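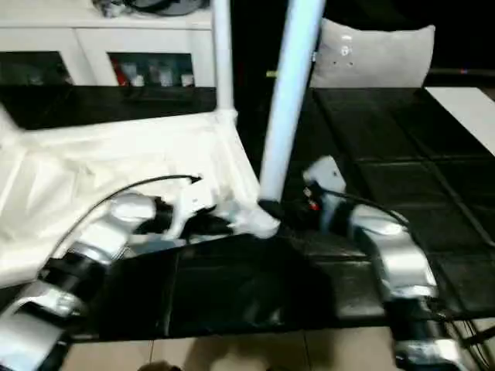

Robot arms either side of a tall white pole

Thread: Flalturine in March, apartment or hotel? Long one, sorry
523 views · 14 replies

mapleridge_dee
Okay, so we've booked the flights and I am way too excited for someone who still has no bed to sleep in! Two adults, one eleven-year-old, one grandmother who is fitter than all of us. Six nights in Flalturine in March. I've got it down to two places and I keep going back and forth.

First is the Arlow, the big one on the hill above the harbor. Breakfast included, pool (heated, says the website), free parking. Second is the Rastogi Apartments down in the old town, two bedrooms, real kitchen, no parking at all as far as I can tell. The Arlow wants 900 for the six nights for two rooms. The Rastogi is 875 for the whole apartment, so money isn't going to decide it for me.

We will have a rental car for part of it. Has anyone stayed in either one outside of summer?

tomwithcase
Rastogi, no contest. We had nine nights there two years ago in late fall and I still talk about it. You walk out the door and you're at the bakery. Kitchen has a proper oven and sharp knives (when does that ever happen in a rental??). Get the top floor if you can, the little terrace gets the sun until almost dinnertime.

Parking: use the lot behind the bus station. It's a ten minute walk with bags, but flat until the last bit.

Share (6)

hillside_hank
I'm going to disagree with Tom, who I think has forgotten about the stairs. The top floor is four flights and they're old-town stairs, every step a different height. With a grandmother and suitcases I'd take the Arlow. It has an elevator and the parking is right at the door.

Breakfast at the Arlow is also really, really good. They do a baked egg thing with peppers that my wife tried to copy at home for a month afterward. Coffee comes in a pot they leave on the table.

tomwithcase
I have not forgotten the stairs! My knees remember them fine. But OP says grandma is fitter than everyone, and there's a ground floor unit too. It's a little darker, but it has the same kitchen.

mapleridge_dee
She did a ten mile hike at Thanksgiving and complained it was short. Stairs are fine for her, I'm the one who'll be puffing.

Hank, is the pool really warm in March? That's the kid's one and only request.

hillside_hank
It was when we went, but that was early May, so I can't swear to March. Write and ask them. I had a lovely exchange with Viera Koubek at the front desk, who answered every one of my fussy emails the same day and even told me which side of the building to ask for (harbor side, odd numbers).

pinwheel77
We were at the Arlow in March last year and the pool was open, but I'd call it refreshing. My boys were in it for hours with blue lips and had to be bribed out. I put one foot in and went back to my book. So it depends on the kid!

What I'd add is that the hill is no joke. It's a lovely walk down to the harbor in the morning and then you've got to get back up after dinner. There's a bus, number 4, but in the off season the last one leaves a little after eight. We got caught out twice. The second time we split a cab with a couple from Ohio and ended up having dinner with them the next night, so I can't complain.

Share (3)

saltandtimetables
Frequent visitor here, I go most years, so let me throw in a few things that apply wherever you end up staying.

The harbor restaurants don't all open in March. The ones that do are the ones locals eat at, so you'll eat better than you would in August. Look for the place with green shutters next to the net store. No menu outside. You get fish or you get the other fish.

Market is mornings only and it's pretty much over by eleven. If you go with the Rastogi and want to use that kitchen, get up early at least once. The cheese lady will cut you a taste of everything if you show any interest at all, and I always show interest.

Bring a real jacket. The days are gorgeous but once the sun drops behind the hill you'll want sleeves, and then another layer on top of the sleeves.

And please take the boat to Wuvov! It's forty minutes across and there's nothing to do there except walk the cliff path and eat almond cake, and it was the best day of my last three trips.

mapleridge_dee
Almond cake is now on the official schedule. Does the boat run in March??

saltandtimetables
It does, fewer sailings. One out in the morning, one back in the afternoon. If it's windy they cancel, so go the first calm day you get and don't save it for the end of the week.

gus_gets_lost
Going to be the grump about Wuvov. We went, the cliff path was mud from top to bottom, the bakery was closed, and we sat in the boat shelter for three hours playing cards. Nice view from the shelter, I'll give it that.

saltandtimetables
Was this January by any chance?

gus_gets_lost
February.

saltandtimetables
The bakery family takes their vacation in February! Go back, Gus. You owe yourself the cake.

gus_gets_lost
Maybe. The cards were fun, to be fair. My daughter still brings up that she beat me eleven games straight.

ladybirdlane
Can I put in a word for splitting it? We did three nights at the Arlow and three at the Rastogi and it felt like two vacations. Have the car for the first half while you're up on the hill with the free parking, drive out to the beaches and the inland villages, then turn it in and move down to the old town where you don't need one. You never have to think about that lot behind the bus station.

Anju Upadhyay handled our booking at the Rastogi and she was happy to do three nights even though the site says five minimum. I'd email her and ask. Off season they seem to be a lot more flexible. She also let us drop our bags at nine in the morning, and then there were oranges in a bowl when we came back. Such a small thing and I was so pleased with those oranges.

hillside_hank
I hate moving hotels mid-trip. You lose half a day packing and then you find out the chargers are in the other place. But the car logic is good, I have to admit.

tomwithcase
It's a ten minute drive, Hank. Half a day?

hillside_hank
You haven't seen my wife pack.

pinwheel77
I like the split idea a lot, but I'd flip it if your kid is pool crazy. Old town first and save the pool for the end, when everyone's feet are tired. You'd pick the car up midweek instead. The rental office in town is tiny, so reserve ahead. They only had two automatics when we were there and we got the last one.

ladybirdlane
Ooh, yes, flipping works too. The only thing is you arrive with all your luggage and go straight to those stairs, unless you get the ground floor.

mapleridge_dee
You people are wonderful. I read this whole thread out loud at dinner and now we have opinions from all four family members. My son votes Arlow for all six nights and says refreshing is fine. My mother wants the top floor at the Rastogi and the four flights "for the exercise." My husband heard the words baked egg and stopped listening.

So I've emailed both about the split. Rastogi first, three nights, then up the hill. Will report back!

mapleridge_dee
Update! Anju wrote back this morning, and three nights is no problem. Top floor is ours. Viera has us down for two harbor side rooms for the second half, odd numbers, thank you Hank. She says the pool is heated all of March but "please do not expect a bath." I love her already.

Still need to figure out dinner for the first night. We land late and won't get into town until 9:30. Does anything serve food at that hour in March?

saltandtimetables
Not much. The bar on the corner of the church square does toasted sandwiches until they feel like closing, usually 10:30 or so. Go straight there with the bags and climb the stairs afterward. Ham and the soft white cheese, ask for it with the pickled peppers.

tomwithcase
Seconding the sandwich. Also, the light switch on the Rastogi staircase is on a timer and it runs out right around the third floor. Somebody should keep a phone handy.

hillside_hank
And there we are, back at the stairs.

gus_gets_lost
Report back on the almond cake please. I'm looking at dates.

14 people follow this thread · Share (11)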